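Speaker notes – Teaching by demonstration: the lidded container task
Session 3, Graleck Room, Saturday morning
Speakers: Wendelin Leitner (sections 1 and 2), Styliani Kalogeropoulos (section 3 and discussion)

1. Opening. Thank the hosts at Chisholm. State the subject plainly: how an operator shows a robot a household task, and what the operator must be able to see while doing so.

2. Two ways of showing. In hand guiding, the operator holds the arm and moves it through the task. In remote control, the operator sits at the Osier station and works from the wrist view. Pause here. Ask how many in the audience have tried either method.

Explain that the remote operators found large, pale objects the hardest. A white lid on a light table gives few landmarks, and the rim hides part of the wall beneath it. Operators were asked to approach slowly and to judge position from the lower edge of the container.
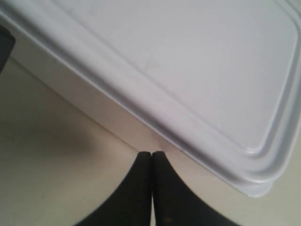
The Surkar set holds 228 demonstrations of this task, of which 100 were given by hand and the rest by remote control. Do not read out the full table – it is in the handout.

3. What we ask of operators. Each new operator completes 50 practice runs before any are kept. Hesitation is acceptable. A sudden correction near the rim is not, and such runs are marked for review by a second person.

Styliani to take over at this point and describe the review form.

Discussion. If time is short, omit the question on operator fatigue and go directly to the one on camera placement. Slides will be available from the Chisholm front desk until the end of April.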